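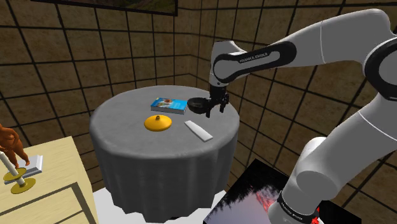 Svenja Kofler
Language teacher and slow cook, writing from Tinevdale
February 19, 2021

My grandmother made sourdough every week and she never wrote down one number. When I moved to Tinevdale I wanted to bake the same bread, so I called my aunt and asked for the recipe. She told me: flour, water, salt, and you wait until it is ready. I asked how long is the waiting. She said it depends on the kitchen.

I started in November. The first loaf was flat and very sour, and my neighbor Marlene Gerlach, who is a polite person, ate one slice with a lot of butter. The second was better on the outside and like glue on the inside. After this I bought a kitchen scale and a notebook. I know that my grandmother would laugh at me, but I need numbers when I learn something.

So these are my numbers. I use 327 grams of water for one loaf, which I found by mistake when I poured too much and did not want to throw it away. I fold the dough every 35 minutes, four times, and after the last fold I leave it alone. In winter my kitchen is cold in the morning, and then I put the dough on top of the cupboard, where the air is warmer. The oven I heat for a long time — longer than the books say.
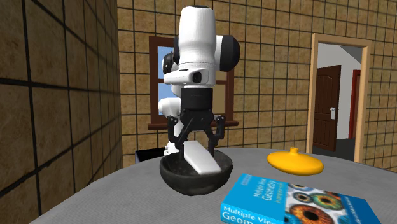

The starter is a different story. I keep mine in the refrigerator and feed it on the evening before baking, with rye flour from the mill in Nurkuddale. Meenakshi Chowdary gave me the first spoon of it, and hers is already some 10 years old. For mixing I tried many things, a plastic box, a glass dish, the pot from the rice cooker. Now I like best a dark charcoal bowl, like the one on the round gray table, and the reason is very simple: the white flour shows well against it and I see at once if I left a dry part at the side.

Last Sunday I sent a photo of my loaf to my aunt. She wrote back that the crust is good but I should bake it darker. Then she asked what flour I use, and we were on the phone for more than an hour, mostly about my grandmother's oven and who has the old table now. Next week I will try with a little less salt.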